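Trelley folding kitchen trolley, six months in

I bought the Trelley in January after three evenings of measuring the gap beside our fridge, and I'm still pleased with it every time I wheel it out! Our kitchen is long and thin and there was never anywhere to put a chopping board and a mixing bowl at the same time. Now there is.

Putting it together
The box was heavier than I expected (get someone to help you up the stairs with it). There are 12 bolts and one Allen key, and the drawings are clear apart from step 9, where the left and right rails look identical. They aren't. Check for the small notch before you tighten anything. Güven Kılıçarslan from upstairs lent me a proper driver and we were finished before the tea went cold.

Everyday use
I roll dough on it, I stack the shopping on it, I've had a full roasting tin and a casserole on it together and it didn't wobble. The wheels lock with a toe press and stay locked, even on our slightly sloping floor. With both flaps up it seats two for breakfast, which I hadn't planned on but love. Folded, it slides away completely and you forget it's there.

My sister-in-law Hülya has the older Dimel one and her flaps have started to sag, so I went over the hinges on mine quite carefully. They feel much stiffer, and after six months of daily folding they haven't loosened at all.

What I'd change
The towel rail is on the wrong side for me and can't be swapped. The bottom shelf has no lip, so jars creep towards the edge when you push it over a door strip. I've put a strip of non-slip mat down and that has sorted it.

Would I buy it again? Yes, straight away, and I'd get the bigger top if I had the room for it.
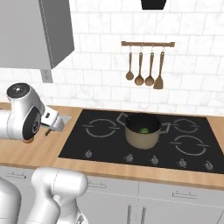 Cleaning and care

A damp cloth and a drop of washing-up liquid does it. Oil the top every couple of months, and go easy, as a little goes a long way.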